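Glaze notebook, second book, carrying on from the crawling problem

So the tin white is still crawling on anything with a sharp edge, and I'm now fairly sure it's my own fault for putting it on too thick. I went back through the last lot of test tiles and the ones I dipped quickly (in and out, hardly a breath) are fine right up to the rim. The ones where I stood there daydreaming with the tongs have pulled back into beads like rain on a waxed coat. Fernanda Simões told me this in the autumn and I wrote it down and then took no notice, so it's going in again, bigger: DIP FAST, WIPE THE RIM.

The Wróbel clay is also a nuisance. It's lovely to throw, really smooth, but it drinks the glaze much faster than the Imik body we had before, and I'd been using the same timings for both. I've written the clay on the underside of each new tile in iron wash, W or I, so please can everybody carry on doing that. Pencil burns off!

Recipe as it stands for the Veveck base, which I've changed once already this month: the frit and the china clay as before, whiting down a touch, and 4 per cent tin in place of what we had. Made up from a 1000 gram dry batch, sieved twice through the fine mesh. It's in the tub with the blue tape. The old version has no tape and I'd like it left alone until I've compared the two.

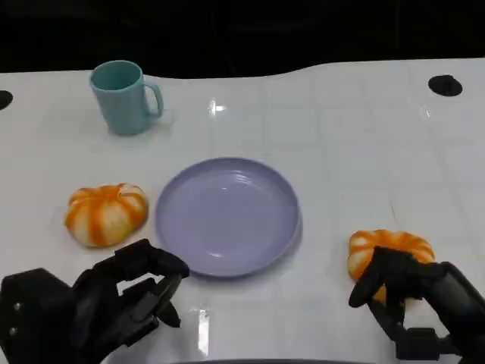

Drunudum workshop, December 26, 2025

Came in to unpack the kiln, which had been cooling over the holiday. I'd promised myself I wouldn't peek early and I did crack the lid a finger's width, then felt guilty and went off to wash buckets.

Good news first - the tin white on the Imik tiles is the best it's been. Soft, even, a little buttery where it's pooled in the stamped lines, and no beads on the corners at all. On the Wróbel tiles it's better than last time but there's still crawling on 11 of them, mostly on one side, and I think that's where my thumb was. Greasy fingers after mince pies, very likely. Next batch gets sponged down first and left to dry overnight before I go near it.

The copper green is a different story. It's gone a muddy liverish brown on the bottom shelf and a perfectly nice green higher up. I had the bottom shelf packed very tight, so either the air wasn't getting round or it's simply cooler down there. There was a cone on the top shelf only (silly), and it was bent over nicely, so I've no idea what the bottom was doing. Cones on every shelf from now on, please, even for a rubbish firing.

Also the first hour was too quick. I'd meant to go up at 70 degrees an hour and left the controller on the glaze setting from before. Nothing blew up, but one thick tile has a crack running in from the edge and I'd put money on that being the reason.

To do before the January firing: new kiln wash on the two worst shelves, weigh the copper again from a fresh bag, make up a small pot of the white with a bit of gum in it to see if that helps it grip. Fernanda wants a set of plain tiles for her slip tests as well, so I'll roll those out at the same time and leave them under the boards. If anyone has the good sieve, I need it back.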